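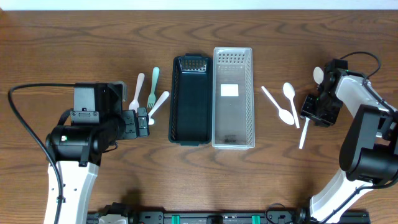
May 12, 2018

By Widad Bitar

Laboratories that buy small robot arms are usually asked to choose a gripper before they have decided what the gripper must do. The order should be reversed. A gripper is a part that wears, bends and gets replaced, and it should be judged on the objects it will handle every day. Our own bench comparison uses plastic spoons and forks, two slotted baskets and a pair of arms with black parallel-jaw grippers facing each other across a wooden table. A white spoon lying flat on wood is a poor target for most grippers. It is thin, it is smooth, and its handle offers very little height for a finger to close on. For these reasons it is a good test, and I believe that more institutions should adopt tests of this kind before they sign a purchase order.

The common practice is to rely on the supplier's demonstration. The supplier brings a foam cube or a soft ball, the arm lifts it, and the visitors are satisfied. Such a demonstration shows that the motors run and that the controller accepts commands. It says very little about the fingers. When Samico and Drenix were invited to propose finger sets for our arms, both sent printed sheets listing grip force and opening width. Neither sheet said how close to a table surface the fingertips could work. That single value decided most of our results.

Our comparison consisted of 396 attempted picks, divided evenly between 2 finger sets. Orlando Apaza wrote the trial sheet, and Thịnh Mai set the controller limits and did not change them once the trials had begun. An attempt was scored as a success only when the utensil was released inside a basket. A utensil that was lifted and dropped on the table was scored as a failure, even if a second try would have recovered it. Some colleagues considered this rule too strict. I do not agree. A person who must stand by to restart the arm has not been relieved of any work.
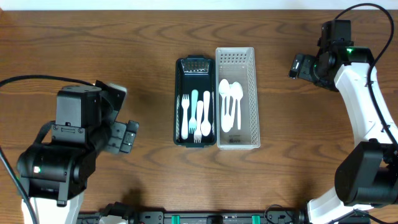
The question of sorting deserves separate treatment. Putting forks in one basket and spoons in the other is a simple instruction, and a misplaced spoon is easy to blame on the gripper. In many cases the fault lies with the camera or with the software that reads it. A white spoon against a pale basket gives the camera little contrast, while the same spoon in a dark green basket stands out clearly. Any report that combines grasping errors and sorting errors in one figure should be sent back to its author. We made this mistake in our first draft, and Octavio Muñoz was right to return it.

Cost is the objection I hear most often. Smaller departments say that they cannot spare staff for testing. Our trials took 25 hours of bench time, spread over several weeks, and the materials came from a kitchen supply shop. That is a modest expense beside the price of an arm fitted with fingers that cannot do the job.

I therefore ask that the purchasing rules be amended in June. Any request for a gripper should include results on the department's own objects, a statement of how failures were counted, and separate figures for grasping and for sorting. Suppliers should be told of this requirement in advance and allowed to send fingers for trial. Thibault Maillard has offered to keep the trial sheets on file, and departments that wish to borrow ours may write to him.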